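Sorting out a club parts cupboard in one evening

Quick write-up, we did ours before the winter running session and people keep asking how. You need one clear table, a bin, a marker pen, some freezer bags. And a kettle. Don't start at eight o'clock, you'll still be there at midnight.

Everything out first. All of it, even the shelf you know is fine. The shelf you know is fine is where we found the missing point motors.

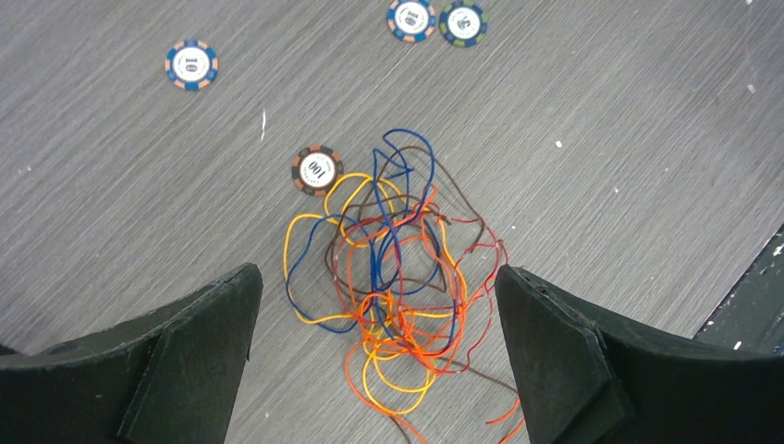
Orkar Model Railway Club, Layout & Wiring Group

Step 1. Three heaps. Keep, bin, ask. Be quick, no testing anything yet. If somebody starts plugging in old controllers you've lost them for the night.

Step 2. Wire. Worst job so do it early. Find a loose end, work it back through, never pull on the middle. Anything shorter than your hand goes. Cracked insulation, goes. Coil the rest round four fingers and twist tie it.
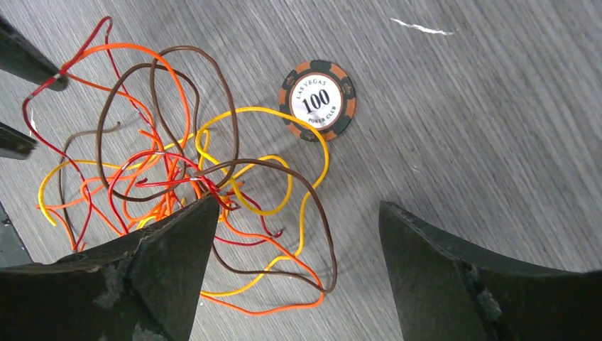
Workshop basics

Step 3. Track. Rail joiners off, check the ends for burrs, straights with straights. Bent ones in the ask heap, someone always wants them for a scrap siding.

Step 4. Screws and pins. Honest advice, don't sort by length. By head type is enuogh. Ours came to over 100 bags the first time we tried it properly and half of those got tipped back together by March.

Step 5. Labels. Big letters, on the front, not the lid. Write what it is and the date it went in. Masking tape is fine, falls off cardboard though.
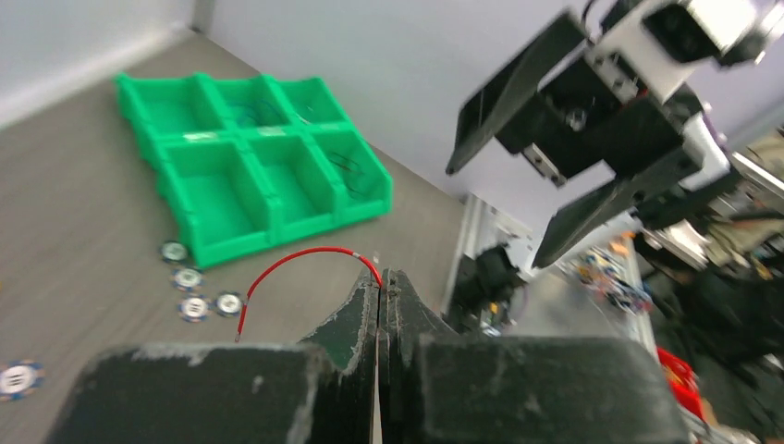
One member emailed after the first version went up to say that tins beat plastic tubs every time, they stack better and don't split in a cold shed. Fair point. Tins it is if you've got them.

Step 6. Paints and glue. Shake, open, sniff. Solid ones to the tip, not down the sink. Lids wiped before they go back or you wont get them off again.

Step 7. Put it all back heavy stuff low. Transformers at the bottom, scenery bits up top. Photo of the open cupboard taped inside the door so people can see where things live.

Ask heap stays out for 50 days, then it goes.

Comments
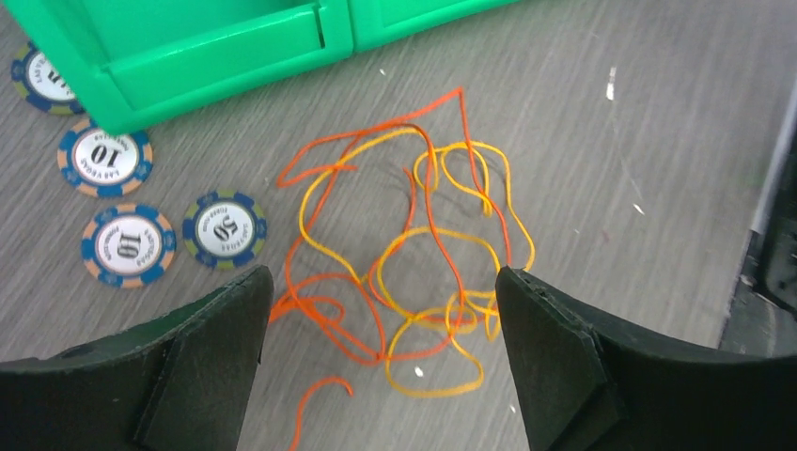
Anonymous: Did steps 1 to 4 last night and ran out of bags. Can the ask heap wait in a cardboard box or does it need to be out on show?

Reply: Box is fine, leave the lid off.

Anonymous: Put a spare pen in the cupboard on a string. Ours walks.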